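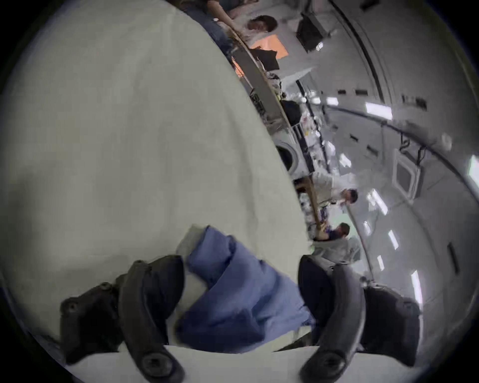
Oh, I loved Narngate as well, all three series of it! The episode I go back to is the December one, where Bimlow tries to fly home — the sail he makes is only a crumpled blue cloth, full of folds like the one in the picture, yet the animators gave it more feeling than most of the cast.

Ruth

Keith Kettle wrote:
> Does anyone else remember Narngate? I've got 7 episodes on tape and would
> love to find the other 12.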